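Workshop Tips: Teaching an Arm to Pick from a Bin

Notes from the bench at Dinstead, kept by Chinyere Bashir. Last changed in October. 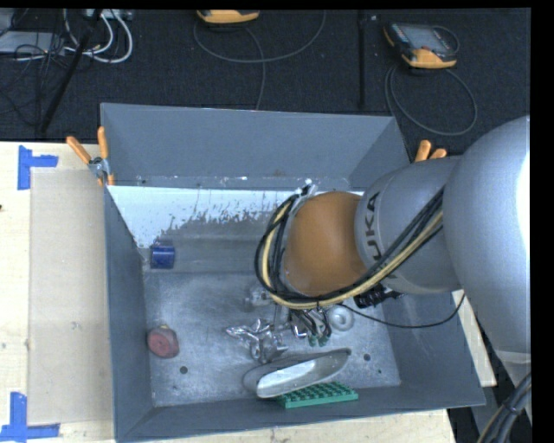 The arm over the bin, with mixed objects on the floor of it and clamps on the rim.

These tips are for people recording picks by hand guiding or with a remote controller. They assume the arm is already set up and you have had the safety walkthrough.

Clamp the bin first. A bin that creeps a quarter inch during a session will spoil the recordings before you notice. Spring clamps are fine for light objects. Push on each wall with your palm before you start, and again after any hard contact.

Tape the corners of anything that has to go back to the same place. Blue painter's tape peels off wood cleanly if you don't leave it for months. Mark the corners only. A full outline takes longer and gets scuffed.

Mix your objects. Put in something shiny, something flat, something round and something that leans on something else. If every object in the bin is easy to grab, the arm will learn easy grabs. Shiny things give the camera trouble, so include them early and see how bad it is.

Let objects overlap. A dish resting on a plate is a good case. Show the arm how to take the top one without dragging the lower one along. Come down slowly, close, pause, then lift straight up a couple of inches before moving sideways.

Hand guiding or remote? I use hand guiding for the big moves and for anyone new. You feel the weight of the arm and you learn where it doesn't like to go. For the last inch I switch to the remote, since my hand on the wrist gets between the camera and the object. Don't switch in the middle of a grasp.

Keep one speed. People go fast when they are bored and slow when somebody is watching, and both show up in the data. Take a break after every 2 trays of objects.

Watch the slack in the cables. Before recording, turn the wrist through the full range you plan to use and look for loops that could catch on the bin wall or a clamp handle. Tie the bundle at the base and leave the wrist end some play. If a loop touches the rim, fix it before you go on.

Flat things against a wall are the hardest. Approach from the open side and tip the object up with one finger before you close. Record at least 3 good ones of these for each session.

Keep the bad tries, but label them. Use "missed," "dropped" or "stopped by hand." At last count we had 1,923 recordings on the shared drive, and roughly a fifth of the early ones have no label at all. Sorting those out is slow work.

Name files by object and then by try. Don't put your initials in front or the list sorts by person.

When you finish, park the arm clear of the bin, hang up the controllers and coil their cables loosely. Leave the clamps on if there is a session the next morning.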